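Section 6. Preparing the Station for a Visit or Open Day

This section explains how to prepare the Fistareo handling station when people from outside will stand near it and watch. It covers the table, the power, the demonstration program and the rules for visitors. For the first installation of the arm, please read Section 2. For daily work without visitors, Section 4 is enough.

The steps were written for the open day of Skindora, which is in April, but they are valid for any demonstration. Two persons are necessary. One is the operator, who stays at the control computer. The other is the host, who speaks with the visitors. One person must not do both jobs.

6.1 Before you start

Check that you have the following:

- the station key and the key of the cabinet
- the demonstration phone and its charger
- a dry cloth, without cleaning liquid
- the floor tape, yellow
- the printed visitor card (last page of this manual)
- the spare pads for the gripper fingers

The preparation takes 46 minutes if all the parts are in their place. Please do not begin it when the first visitors are already at the door. If the doors open at 10:00, the station should be ready at 9:30, and then the operator has time for a full test.

6.2 Preparing the table

1. Remove all tools, cups and papers from the table. The arm does not know about objects which are not in its program.

2. Wipe the table with the dry cloth. Wipe in the direction of the grain.

3. Push the table to the wall until it stops. Check with your hand that it cannot move.

4. Switch on the demonstration phone. In the phone settings, change the screen time to the longest value. A dark screen is more difficult for the wrist camera, and visitors also see less.

5. Lay the phone flat, with the screen up and its long side pointing away from the arm. The top of the phone must look toward the wall.

6. In the Roto program, open the page "Wrist view" and move the arm to the position READY_TABLE. The fingers should be open, with one finger on each side of the phone.

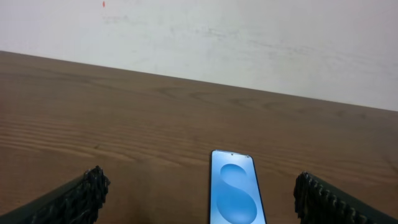 7. If the phone is not in the middle between the fingers, it is not necessary to move it by hand. Roto corrects the difference when the grip begins. Move it by hand only if one finger would come down on the glass.

8. Press "Test grip" one time. The fingers close, hold for a moment, and open again. The phone should stay on the table during this test.

Note: Use only the demonstration phone. Visitors will sometimes offer their own phone for the test. The host should refuse this in a friendly way. The closing force is set for one thickness only, and a phone in a soft case has another thickness.

Caution: Do not put your hand between the fingers to correct the phone when the arm is enabled. First press "Hold" and wait until the status line says HOLDING.

6.3 Checking the finger pads

The pads on the inner side of the fingers are rubber with a rough surface. They become smooth with use, and small pieces can break off at the tip. A worn pad can still hold a light object, but the object may turn in the grip, and this does not look good in front of guests.

1. Move the arm to the position SERVICE and press "Hold".

2. Touch each pad with your finger. If the surface feels smooth or sticky, change the pad.

3. Change always both pads, left and right. One new pad and one old pad give an uneven grip.

4. After the change, write the counter value in the station notebook and set the counter to zero. A pair of pads is planned for 3000 grips.

If the counter will come near this value during the open day, change the pads on the evening before. The grips on an open day are many more than on a normal day, so please calculate with this. At our last demonstration the arm made nearly 128 grips before lunch.

6.4 Checking the power and the cables

Most stops during a demonstration do not come from the program. They come from a plug that is not fully inside, or a cable that somebody touched with the foot. For this reason we ask you to check the power each time, also when the station worked well on the day before.

1. Press "Hold" and then switch the arm off with the main switch.

2. Look at the power strip. Press every plug in with your thumb until you feel the end.

3. Check that the switch of the strip is in the ON position. It is easy to push it with the elbow when you clean.

4. Follow each cable with your eyes from the strip to the device. A cable may hang in a wide curve, but it must not lie where the arm moves and it must not be pulled tight.

5. Switch the arm on again. Wait until the start-up is finished before you touch the keyboard.

6. Look at the controller box. The small light on the front must be green. If it is orange, wait two minutes. If it is still orange, see 6.8.

7. In Roto, choose "Slow move" and drive the arm to the position CABLE_CHECK. Look at the cables in the wrist view, and also from the side with your own eyes.

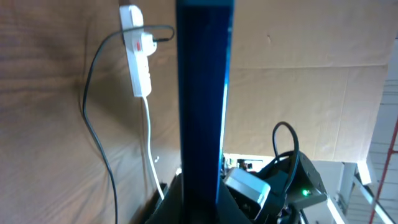
8. Drive slowly back to READY_TABLE. During the full way, the operator keeps one hand at the stop button and the host watches the cables. If a cable touches the arm or begins to move together with it, stop and fix the cable at another place.

Caution: Do not connect other devices to the station strip on an open day. Coffee machines, lamps and phone chargers of guests must go to the sockets in the corridor.

Note: Adhesive tape alone does not hold a heavy cable for a full day. Use cable ties where it is possible.

6.5 The visitor line

1. Measure 84 inches from the foot of the arm, in the directions where people can come near.

2. Put the yellow tape on the floor at this distance. Press it down well at the ends, so that shoes do not lift it.

3. Put one chair at the side, outside of the line, for visitors who cannot stand for a long time.

4. Turn the big monitor so that it can be read from behind the line. On the monitor, show the wrist view, not the program code. Visitors understand the work much faster when they see what the arm camera sees.

Children are welcome, but they stay behind the line like the adults. If a child runs over the line, the operator presses stop at once and does not wait for the parents.

6.6 Running the demonstration

The demonstration program has the name Wada. It has three parts, and each part can be shown alone when the group has little time.

Part A, Approach. The arm goes from its rest position to the table and stops above the phone with open fingers. The host can explain here what the camera is looking for.

Part B, Grip and lift. The fingers close and the phone is lifted a hand width above the table. The arm waits until the operator presses "Continue".

Part C, Put back. The phone is laid down on the table and the arm returns to rest.

To run the program:

1. Load Wada from the menu "Shows". Do not use the copy in the folder "Old", it has other speeds.

2. Set the speed to "Visitor". The speed "Work" is too fast for people who stand near and see it the first time.

3. The host asks the group to stay behind the tape and to keep bags on the shoulder, not on the floor.

4. The operator says "Moving" in a loud voice and presses "Start".

5. After Part B, let the group look for as long as they want. This is usually the moment for questions.

6. Press "Continue". When the arm is at rest, the operator says "Finished".

If the grip fails, let the program end in the normal way and start it again. A failed grip is a normal event and the host can say so. Please do not change parameters in front of visitors. Note the time in the notebook and look at the log in the evening.

6.7 Between two groups

- Press "Hold" before you go inside the line.
- Wipe the phone screen with the dry cloth.
- Check the battery of the phone. Charge it when it is under one half.
- Look one time at the light of the controller box.
- Drink some water. The host speaks many hours and forgets this.

6.8 Problems and what to do

The phone is not found. The reflection of the ceiling lamp may be on the screen. Turn off the lamp above the table, or turn the phone a little, and start Part A again.

The phone turns in the grip. Check the pads as in 6.3.

The controller light stays orange. Switch off the arm, wait one minute, switch on. If the light is orange again, do not run the demonstration. Show the recorded run on the monitor.

The wrist view is frozen. Close the page and open it again. If this does not help, unplug the camera cable at the computer and insert it again, with the arm in "Hold".

The arm stops with the message LIMIT. Use "Slow move" to bring it back to rest. Do not push it by hand.

6.9 After the visit

1. Move the arm to rest and press "Hold".

2. Switch off the arm, then the computer, then the power strip. Please keep this order.

3. Put the phone in the cabinet with its charger.

4. Remove the floor tape on the same day. After one night it leaves glue on the floor.

5. Write in the notebook the number of grips and any stop, with the time. Return both keys to the front desk.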